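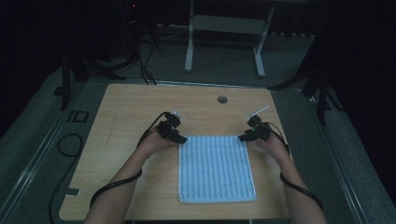
## Towels, and how I fold them now

I have been folding towels the wrong way for most of my adult life. Wrong for my cupboard, anyway. The shelf in our airing cupboard is shallow and deep towels stick out over the front, so the door never shuts properly and the cat gets in. I moved the shelf up in July and that only made it worse.

The light blue one with the thin white stripes is the sort I practise on. It's thin enough to fold without a fight and the stripes give you something to line up. On a plain towel you are guessing. With stripes running lengthways you can see straight away if the fold has gone off, and you can put it right before you carry on.

### The fold

1. Lay the towel out on a table with the long edges pointing away from you. A bed is too soft and everything slides about.
2. Flatten it with your forearm.
3. Take the two far corners and bring them down to the near edge. Let go, then straighten.
4. Fold one long side in by a third, then the other over the top of it.
5. Fold once more from the near end and turn it over.

I used to do halves all the way down, which is how my mother did it, and it gave me a thick square that fell over. Thirds come out narrower and the towel stands up on its side if you want it to.

The bottom edge always goes a bit wavy. The hem on most towels shrinks more than the rest of the cloth, so no amount of tugging gets it completely straight. I pull the corners once and leave it. Rin Kawaguchi, who I shared a flat with for 3 years, used to iron hers. I don't own an ironing board any more.

### What is in the cupboard

I got rid of a lot of towels before I started on this. The oldest went to the animal rescue, who were glad of them, and the ones with holes are under the sink as floor cloths. What's left is bath towels on the left, hand towels in the middle and swimming towels on the right, all with the folded edge facing out. The swimming ones are a mixture and I have given up on making them match.

I bought two new bath sheets from Butlow as well. They are 600 gsm and too thick for the thirds method, so they live rolled up in a basket in the bathroom. If I were buying again I would go thinner. They take all day to dry on the rack and the cupboard has no room for them.

### Still to do

The pillowcases are next, then the fitted sheets, which I have been avoiding. Hiu-tung Lui sent me a way of doing them where you tuck all four corners into each other. I have tried it twice and got a ball both times. I will have another go at the weekend on the big table with the leaf out.

The cupboard door shuts now. The cat has moved to the top of the boiler.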